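Kitchen cleaning tips: which ones are worth the bother?

I have read a great many of these tips and tried most of them. My standards are low and I still gave up on half.

Vinegar and bicarb down the plughole
It fizzes, and people like fizz. Mix the two and you are left with slightly salty water. For grease, use washing-up liquid and a kettle of hot water, left to cool a bit if your pipes are plastic.

Lemon in the microwave
Fair enough, this one does something. Two minutes with half a lemon in a bowl of water, then wipe. I tried it without the lemon and the wiping was just as easy – the steam is doing the work. Stand the bowl well back when you open the door.

Special sprays
Agathe Deschamps swears by the Sokness worktop spray. I used it for all of February and went back to a damp cloth.

Keep the worktop clear
Sensible, up to a point. A microwave on the counter by the sink is fine by me, and so is a rack left out.
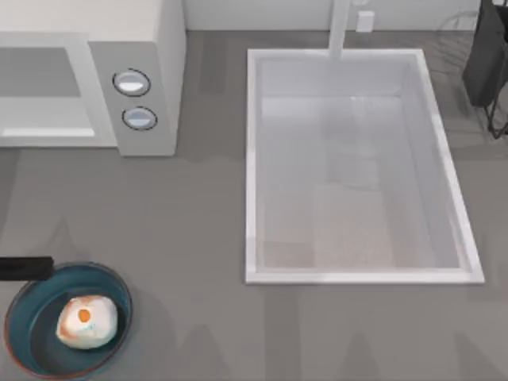
Eggs stuck to the pan
Soak it in warm water and go and do something else. Salt scrubs are a good way to ruin a non-stick coating.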